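4. Déroulement de la visite et poste de démonstration

4.1. Cadre de la journée

La journée portes ouvertes s'est tenue en septembre dans le hall d'essais de Modamus. Elle était annoncée aux riverains, aux établissements scolaires du secteur et aux cuisines collectives avec lesquelles l'équipe entretient des échanges réguliers. Au total, 222 personnes se sont présentées à l'accueil entre 9 h et 17 h. Toutes n'ont pas suivi le même parcours : une partie du public est restée dans la zone d'exposition, l'autre s'est inscrite aux visites guidées, qui comprenaient un arrêt au poste de débarrassage étudié dans cet article.

Les visites guidées étaient au nombre de 19. Chaque groupe passait devant trois postes, dans un ordre fixe : le convoyeur de tri, le poste de débarrassage, puis l'atelier de maintenance. Le deuxième arrêt durait 27 minutes, échanges compris. Mared Dafis et Kai Brandes animaient l'arrêt à tour de rôle ; Leonie Brinkmann consignait les questions du public sur une grille préparée à l'avance. Britta Brinkmann assurait la surveillance technique du poste et disposait seule de l'autorisation de relancer un cycle après un arrêt.

Le texte d'introduction lu aux visiteurs tenait sur une page. Il indiquait la tâche, la durée prévue et la conduite à tenir en cas d'arrêt du système. Il ne donnait aucun chiffre de performance. Ce choix avait été discuté lors de la préparation : Rainer Ostermann souhaitait annoncer un taux de réussite, les deux animateurs s'y opposaient, au motif que le public jugerait ensuite chaque essai à l'aune de ce taux. C'est leur position qui a été retenue.

4.2. Tâche présentée

La tâche retenue est le débarrassage d'un plateau après un repas. Elle suppose de distinguer la vaisselle des déchets, de vider les restes et de ranger les pièces dans un panier de lavage. Deux bras se partagent le plan de travail. La répartition des gestes n'est pas figée : selon la position des objets, l'un ou l'autre bras peut saisir une assiette, à condition que la trajectoire de son voisin soit libre.

Nous avons préféré cette tâche à l'empilage de cubes montré l'année précédente. L'empilage se comprend d'un coup d'œil, mais il suscitait peu de questions, et celles-ci portaient presque toutes sur la vitesse. Le débarrassage est plus lent et comporte davantage d'hésitations. Il a en revanche l'avantage d'être connu de tous les visiteurs, y compris des enfants, qui ont souvent une idée précise de l'ordre dans lequel il faudrait procéder.

Le plateau, la vaisselle et les contenants sont des articles courants. Les pièces de vaisselle sont de couleurs claires et de diamètres différents, ce qui permet aux animateurs de les désigner à distance sans les montrer du doigt. Le public se tenait derrière une ligne tracée au sol et ne touchait pas le matériel. Le plan de travail et le logiciel de commande, désigné en interne sous le nom d'Arkia, étaient ceux utilisés pour les essais courants du laboratoire.
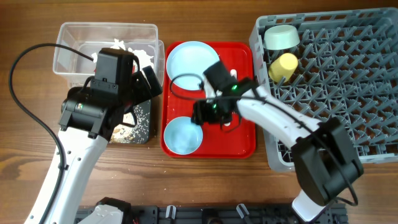
Figure 3. Poste de débarrassage : plateau rouge entre les deux bras, bac transparent en haut à gauche, panier à vaisselle gris à droite.

Pourquoi employer deux bras pour débarrasser un seul plateau ?
Avec deux bras, l'un peut maintenir ou incliner une pièce pendant que l'autre la vide, et les zones à atteindre de part et d'autre du plateau sont couvertes sans déplacer la base.

Cette question est celle qui est revenue le plus souvent dans la grille de Leonie Brinkmann. Elle a été posée sous des formes variées, parfois comme une objection : plusieurs professionnels de la restauration ont fait remarquer qu'une personne débarrasse un plateau d'une seule main lorsqu'elle est pressée. Les animateurs ont répondu en s'appuyant sur la préhension. Une pince à deux doigts ne dispose pas de la souplesse d'une main, et certains gestes simples doivent être décomposés.

4.3. Comportement du public

Les groupes scolaires se plaçaient volontiers du côté du panier à vaisselle, où l'on voit le résultat de chaque dépose. Les adultes restaient plus en retrait, près de l'animateur. Dans les deux cas, l'attention se relâchait pendant les phases d'approche et revenait au moment de la fermeture de la pince. Kai Brandes a pris l'habitude, dès la fin de la matinée, de placer ses explications pendant les approches et de se taire pendant les saisies. Mared Dafis a conservé un commentaire continu. Nous n'avons pas cherché à comparer les deux manières de faire, les groupes étant trop différents par l'âge et par la taille.

Les arrêts du système ont été mieux acceptés que prévu. Lorsqu'un cycle s'interrompait, l'animateur annonçait l'arrêt, Britta Brinkmann vérifiait le poste, puis la démonstration reprenait au début du plateau. Ces interruptions ont donné lieu à des échanges plus longs que les cycles menés à terme. Une enseignante a demandé si l'arrêt était volontaire ; la même question figure dans les notes prises lors d'une visite chez Lindemann, où le poste présenté était pourtant très différent.

Deux thèmes absents de notre préparation sont apparus. Le premier concerne l'hygiène : qui nettoie les pinces, avec quel produit, à quelle fréquence. L'équipe n'avait pas de réponse préparée et a renvoyé vers la procédure de l'atelier. Le second concerne le bruit. Plusieurs visiteurs s'attendaient à un poste plus sonore et ont demandé si les bras fonctionnaient à vitesse réduite. C'était le cas pendant toute la journée, conformément à la consigne fixée pour l'accueil du public.

4.4. Limites des observations

La grille de relevé a été remplie par une seule personne, debout, dans un hall ouvert. Certaines questions posées à voix basse n'y figurent sans doute pas. Les visiteurs qui ont quitté un groupe en cours d'arrêt n'ont pas été interrogés sur leurs raisons. Enfin, le public était en partie acquis : les cuisines collectives invitées avaient déjà reçu la documentation du projet Celtico, et leurs questions s'en ressentent. La section 5 reprend le classement des questions et le compare aux réponses données sur place par les animateurs.

Partager cet article (3) | Commentaires (0)
Ce site utilise des cookies pour mesurer son audience. Accepter | Refuser | Paramétrer
Contact | Mentions légales | © Modamus, tous droits réservés | Haut de page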